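The Billora is the round table we get asked about more than anything else we make, and it's the one I'd keep if I had to pick. It started as a kitchen table for a small apartment on the Clutside road, where a square one had been catching everybody's hip for years, and the drawing has hardly changed since.

It seats four comfortably and five if you like each other. The top is one piece, with no leaf and no seam down the middle to collect toast crumbs (my own pet peeve, I'll admit). The edge is rounded over by hand, top and bottom, so it's kind to forearms and to small children who run at table height. Underneath there is a single center column on a wide, flat foot, so you can put a chair wherever you please and your knees won't meet a leg.

## Colors

We paint the Billora in yellow, moss, brick, chalk and a very dark blue that Fadwa Bouazza mixed for us one December and that we've never managed to retire. Yellow outsells the rest. People worry it will be too much, and I understand that, but a round top is a smaller patch of color than you'd expect once there are plates and elbows and a newspaper on it. It's a cheerful thing to come down to at 6:30 in the morning, too.

If you're torn, ask for swatches. We'll mail you 2 at no charge, painted on the same board as the tops, and you can prop them up in the room for a few days. Look at them in the evening as well as in daylight - the chalk especially goes warmer under a lamp.

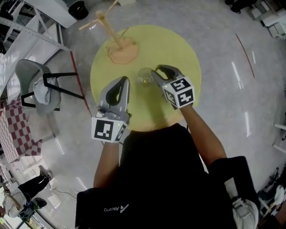 ## Care

Wipe it with a damp cloth and a drop of dish soap, then dry it. That's the whole routine. Please skip scouring powder and the green side of the sponge, which will dull the paint in circles you'll only notice when the sun is low. Hot pans want a trivet. Mugs are fine.

Ballpoint ink comes off with a little baking soda paste if you catch it the same day. Crayon takes longer, and you'll want a soft cloth and some patience. For chips, there's a small pot of touch-up paint taped inside the carton in your color. Dab it on thinly, leave it overnight, and dab again.

## Putting it together

The Billora arrives in 2 cartons, one for the top and one for the column and foot. Lay the top face down on a blanket, set the column on the plate, and put in all the bolts loosely before you tighten any of them. Allow 30 minutes, and have a second person for turning it over. Gaurav Solanki wrote the instruction sheet and kept it to a single page, bless him.

Go around the bolts again with the wrench after 10 days or so of ordinary use. They settle a bit.

## Ordering

Tables are made to order in our shop, and we'll write with a delivery window once yours is on the list. The Leite stools tuck right under it, and the Statance bench will do along a wall if you'd like to mix things up. Replacement feet pads are part 208, and we keep plenty of those on the shelf.

For custom colors, write to Ginette Ferrand at the shop and tell her a little about the room.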